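Seit Oktober zeichne ich wieder, und schuld daran ist ein Stapel alter Surfhefte, den mir Conceição Torres auf den Küchentisch geknallt hat. "Kannst du behalten, ich brauch den Platz!" Lauter Comics aus Gestitz, schwarzweiß, auf Papier, das schon beim Anschauen bröselt. Ich hab bis halb drei nachts gelesen und am nächsten Morgen die Tuschefedern gesucht (eine war noch brauchbar, die andere hatte ich wohl mal als Schraubenzieher benutzt).

Mein eigener Held heißt Rebelo und ist ein ziemlich fauler Longboarder aus Gindlow, einem Ort ohne nennenswerte Wellen. Er wartet also viel. 18 Seiten hab ich inzwischen, davon mag ich vielleicht zehn. Auf den übrigen sehen seine Hände aus wie Bockwürste - Hände konnte ich noch nie. 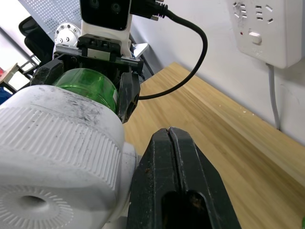
Die Wellen gehen mir dagegen leichter von der Feder, solange ich nicht nachdenke. Ein Strich von unten hoch, oben umkippen lassen, fertig. Schwierig wird es beim Schmutz und bei allem, was alt aussehen soll, zum Beispiel Rebelos Bus. Weiß mit grauschwarzen Schlieren wie auf dem dicken Gelenk unten links, genau so will ich die Karosserie haben, am oberen Rand am dreckigsten. Mit Tusche wird mir das ständig zu dunkel, also probier ich es jetzt mit einem fast trockenen Pinsel und viel Küchenrolle.

Gedruckt wird das Heft unter dem Titel "Nundska", Auflage 80 Stück, mehr krieg ich eh nicht unter die Leute. Conceição will 2 davon und hat schon gefragt, ob sie als Möwe mitspielen darf. Darf sie! Auf Seite 19 klaut sie ihm das Brötchen, die Skizze hängt schon überm Schreibtisch.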